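How I Get Faded Black Clothes Black Again

Posted 29th July

I wear a lot of black, and for years I just accepted that every black shirt I owned would be charcoal by its second summer and a sort of sad brown by its third. Then my neighbor Kanako Kaneko, back when I lived in Ostville, handed me a packet of dye over the fence and told me to stop throwing things out. I've been overdyeing my clothes ever since, usually one big batch before the end of August when the good drying weather goes.

First, check what the thing is made of. Read the care tag. Cotton, linen, rayon and other plant-type fibers will take an ordinary all-purpose or fiber reactive dye just fine. Polyester won't, or it'll go a strange purplish gray and you'll be annoyed with me. Blends land in the middle. And remember the stitching is very often polyester even on an all-cotton shirt, so the seams may stay the old color. I kind of like that look, but you might not.

Next, wash everything. Use hot water if the fabric can stand it, a little more detergent than normal, and no fabric softener at all (softener leaves a coating and you get blotches). If there's deodorant build-up under the arms, scrub it with dish soap first. I skipped this once on a shirt I really loved and ended up with two pale half-moons that are still there today.

Don't dry anything afterward. It should go into the dye damp, so the color soaks in evenly.

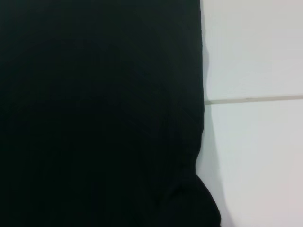
Now, how much dye? More than you think! Black is greedy. Weigh your clothes dry, before the wash, and go by the weight chart on your packet, then double the amount if the packet says to do that for black (most do). My kitchen scale isn't fancy, but it's good enough. A thin tee of mine comes in at 157 grams, and I round that up to 200 when I'm working out the dye, just to be on the safe side.

I use the stovetop method with all-purpose dye, and it goes like this:

Fill a big stainless steel pot with enough water for the clothes to move around freely. Crowding is how you get streaks. Keep this pot for dyeing only, please, and don't cook in it again.

Heat the water until it's steaming and just short of a simmer. Put on rubber gloves and open a window.

Stir the dye in until there are no lumps. If yours is a powder, mix it in a jar of hot water first and pour it through an old piece of pantyhose. Undissolved specks will leave dots.

For cotton and linen, add salt in the amount the packet gives you. For wool or silk it's normally white vinegar, and you'll want to keep the heat gentler and bring it up slowly.

Lower the damp clothes in and stir. For the first 10 minutes, stir the whole time – really, don't wander off to check your phone. After that you can stir every couple of minutes until an hour is up.

Everything looks darker wet, so don't pull it early because it seems done. Give it the full hour.

Rinsing is the boring part. Start warm and go gradually cooler, and keep at it until the water is nearly clear. I do mine in the utility sink. If you only have a white bathtub, rinse it down right away and keep some bathroom cleaner handy. Then wash the load by itself in cold water with a mild detergent and hang it somewhere shady. Sun is what faded it in the first place!

A few questions I've had by email:

Takumi Sekiguchi asked if you can do this in a washing machine. You can, and plenty of dye brands give directions for it, but I find the color comes out weaker because there's so much more water. Run an empty hot cycle afterward, with an old towel in it.

Dean Catterall wanted to know about bleach stains. Dye will cover them some, but they usually show up as a slightly different black. Try a fabric marker on the spot first, let it dry, then dye over the top.

To keep the color going, I turn everything inside out, wash cold on the short cycle, and keep black things out of the dryer. Wash it with other dark clothes for at least the first 2 or 3 loads, too. I did a pair of jeans last summer and they still haven't needed a second round, though the knees are starting to think about it.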